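Care of Shared Work Surfaces

Residents who use the hobby room and the shared kitchen at Plellow House are asked to follow the guidance on this page. Most damage to boards and tabletops comes from ordinary use, and most of it can be avoided.

Daily cleaning

Remove crumbs, thread and dust with a dry cloth before any water is applied. Wash the surface with warm water and a small amount of dish soap, working from the far side toward you. Rinse the cloth, wipe again, and dry with a clean towel. Do not leave a damp sponge standing on a board or on bare wood.

Protecting a wooden table

A large, flat board laid over the table will take the wear of cutting, gluing and sorting. Lift the board at the end of each week and dry both sides. Moisture held underneath will mark wood long before it is noticed from above. Work gloves should be shaken out over the trash before use, as grit caught in the palm scratches pale surfaces.

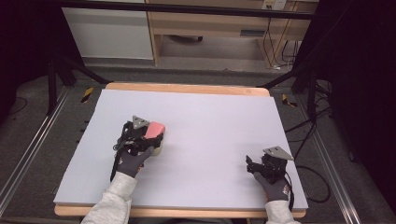
Colleen Caron

Stains

Mix 3 tablespoons of baking soda with 1 tablespoon of water and spread the paste over the mark. Leave it for 4 minutes, then wipe it off with a soft cloth. Tea and coffee marks generally respond to a second treatment. Ink should be reported to the Shabalala Street office before anything is tried on it. Bleach is not permitted on wood.

Scouring powder and steel wool dull a white surface and should be kept for oven racks.

Storage

Boards are to be stored upright, with space between them for air to pass. Keep them away from radiators. A board that has warped may be placed under an even weight overnight, on a level floor, and checked in the morning.

Replacement cloths are kept in the second drawer of the hall cabinet. Requests for new boards are accepted in April and should be addressed to Magdolna Balogh.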